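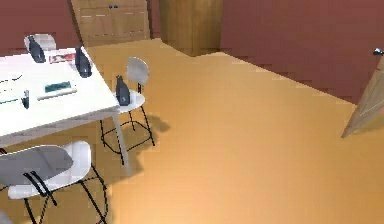 **What time should I get to Birkby for a sold-out cup tie?**

Ninety minutes before kickoff. The ground holds 2,000 and has 22 turnstiles, of which you may find two in the mood to turn.

## Getting there

1. Catch the train to Tromatmont and leave by the north exit. The south exit puts you on the wrong side of the canal, where you can hear the match beautifully.
2. Follow the scarves. If there are none, follow the smell of onions.
3. Drivers should use the school field on Grallomell Road. It's grass. In December it's a rumour of grass, so park facing out.

## Getting a ticket

Members get first go, then anyone with a stub from a previous home game. Whatever is left goes on sale at the club shop, cash preferred, conversation compulsory. Away supporters are given 945 places, all behind the far goal and all open to the weather.

Print your ticket. The scanner doesn't care for phones, and the bloke behind you won't care for your explanation.

## Picking a spot

- **Main stand:** seats, a roof and a good view of the dugouts, including the language.
- **Canal side:** standing, no roof, best for atmosphere. Bring a coat you don't love.
- **Row 17:** behind a pillar. It's sold at full price and without comment.

## Food

Pan, the van by the corner flag, does pies until half-time. Join the queue at the 40th minute and accept that you'll miss a goal. If the tie goes to a replay, keep your stub, as it gets you early access to the next lot of tickets.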